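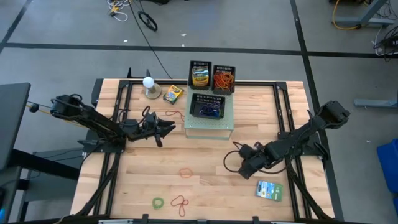

Section 2. Planning and Budgeting for a Two-Arm Sorting Cell

2.1 Scope

This section is intended for the person responsible for purchasing and site preparation. It covers the decisions to be made before an order is placed for a Viltik tabletop cell. Mechanical assembly is covered in Section 3, and software installation in Section 4.

Prices are not listed in this manual. Request a written quotation from Hurnico Sales, and quote the revision date of this section, July 30, 2018, in all correspondence.

2.2 Before You Request a Quotation

1. List the items the cell will handle. Include one example of each kind: small boxes, flat card packages, rubber bands, and any other soft or thin goods. Thin and flexible items take longer to set up than boxes and should be listed separately.

2. Decide how items will be presented. Items may lie loose on the tabletop or be grouped in baskets on a raised platform. Baskets and platforms are not part of the standard package and must be budgeted as work-holding.

3. Choose the arm positions. Two arms on opposite sides of the table can both reach the middle. Mark the shared area on your layout drawing.

Note: Where both arms will work in the shared area, order the two-arm control license. It cannot be transferred between cells.

4. Select the gripper. The parallel gripper is standard. Trial grips on customer samples are carried out by the Dhillon applications desk. Allow 14 working days for the report.

5. Complete the site form (2.3) and attach it to the request.

2.3 Site Form

1. Measure the floor area. Leave 420 mm of clear space beyond the table rails on every side where a cable leaves the frame.

2. Mark the cell boundary on the floor with tape before delivery. If more than one workstation is planned, mark all of them at the same time.

3. Record the location of power and network outlets. The standard cable set is 2000 mm long. Longer sets are quoted separately.

4. Show the position of the monitor stand and storage bins. Neither may stand within reach of an arm.

CAUTION: Cables on the floor are a trip hazard. Include floor cable covers in the budget for any route that crosses a walkway.

CAUTION: Do not fasten additional equipment to the rails that carry the arm mounts without written approval.

2.4 Preparing the Budget

Enter the costs under the following headings, in this order, so that quotations from different suppliers can be compared.

Cell: table, frame rails, two arms, mounts, controller.
Grippers: one per arm, plus one spare set of fingers.
Work-holding: platforms, baskets, stands.
Site work: outlets, floor marking, cable covers.
Training: two operators per shift.
Service: Vondik maintenance plan, first year.

Note: Gripper fingers are wear parts - order the spare set with the cell. Spare fingers ordered later ship under part number 252 and carry a separate freight charge.

2.5 Approval and Order

1. Have the layout drawing signed by the site safety officer.

2. Send the drawing, item list and budget sheet to Bo-ram Ma, Customer Planning, Hurnico.

3. Wait for the order confirmation before starting electrical work. Outlet positions may change during review.

4. Keep one signed copy with this manual. The installer will ask for it on arrival.

Orders confirmed after the end of November are scheduled for the following year.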